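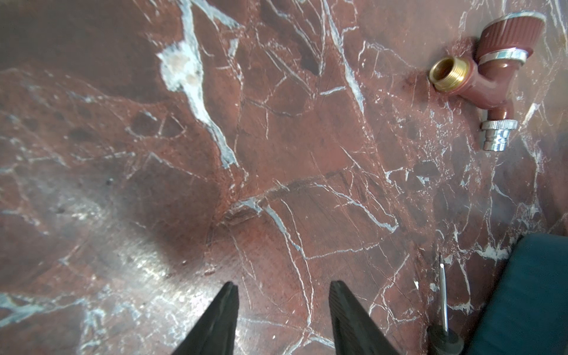

Red marble is the name most of us give to any reddish stone that takes a good polish, and I'm going to use it that way too, even though a geologist would stop me right there. Strictly speaking, marble is limestone that has been changed by heat and pressure deep underground. Plenty of the famous "red marbles" of old churches and hotel lobbies never went through that and are hard, dense limestones (the trade calls them marble because they shine up like marble, and the trade usually wins). The red comes mostly from iron, in the form of tiny grains of hematite, the same mineral that gives rust-colored soils their color. The white veins are mostly calcite. Sometimes a vein stays as thin as a hair for a long stretch and then opens up into a big cloudy blotch, like the whitish one here with a little pinkish beige in it, and those are my favorite bits of any slab!

## How the veins get there

Rock cracks. It gets squeezed and bent, and when it breaks, water carrying dissolved minerals seeps into the gaps. Over a very long time the minerals settle out and fill the crack. If the stone cracks again later, you get a second set of veins cutting across the first, and by following which line crosses which you can sometimes work out the order. I spent most of a Friday doing this on the stairs of the old Baluyot bank in Pavham and was asked twice if I'd lost an earring.

Patches of darker red or brown usually mean more iron, or a bit more clay mixed in. Green shades in a red stone often point to serpentine, in which case you may be looking at something else again, a serpentine breccia. These are sold as marble as well.

## Quarrying and cutting

Modern quarries cut big blocks with diamond wire, a steel cable strung with diamond beads that runs in a loop with water pouring over it. Before that, people used iron wire fed with wet sand, and before that it was wedges and patience.

The Junwood quarry, the one I know best, worked a single red bed that was only 3 meters thick. Celeste Maldonado's history of the place lists 60 people on the payroll in its best year and 945 blocks shipped, most of them for floors and fireplaces. It closed when the good stone ran under the road. You can still walk along the top path, though February is a terrible month to try it (mud up to the ankle, and the handrail is gone on the east side).

Which way you saw the block matters a lot. Cut across the bedding and you tend to get stripes. Cut along it and the pattern turns cloudy and loose, what masons call a fleuri cut. Two slabs out of one block can look like strangers.

## Finishes

A polished finish brings out the deepest color. A honed one is smooth but matte, and it makes reds look dustier and softer. Brushed and tumbled finishes are rougher underfoot and common outdoors. Many veined reds also have small natural holes or weak seams, so the factory fills them with resin, often on a mesh backing. There's nothing shady about it, but do ask before you buy.

## Use indoors

Red stone is bossy in a room. For years the standard advice was to put it with cream walls and dark wood and leave it alone. Kristine Macapagal, who did the dining rooms at the Stalta Hotel, went the other way and paired her red floors with big blue and green patterns, and I've come around to her side completely. Blue-greens sit across from reds on the color wheel, so each one makes the other look stronger.

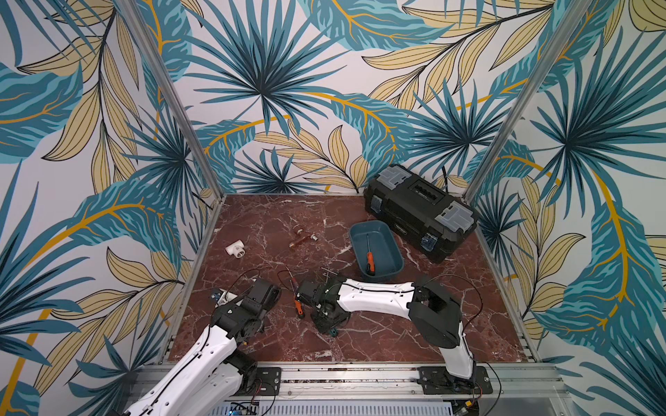

*Fan palms and feathered fronds in teal and blue-green, over a dark reddish-brown marble floor with pale veins.*

## Care

Acid is the enemy. Lemon juice, vinegar, wine and some bathroom cleaners all eat into calcite and leave a dull spot called an etch, and on a dark polished red those spots show up from across the room. Sealer slows down stains but does not stop etching, which I learned with half a lime. Use a neutral stone cleaner and a soft mop, and put a mat by the door to catch grit.

Deep etches have to be ground out and repolished. Light ones can often be fixed at home with a marble polishing powder and a damp felt pad.

## See also

- Breccia
- Calcite
- Hematite
- Terrazzo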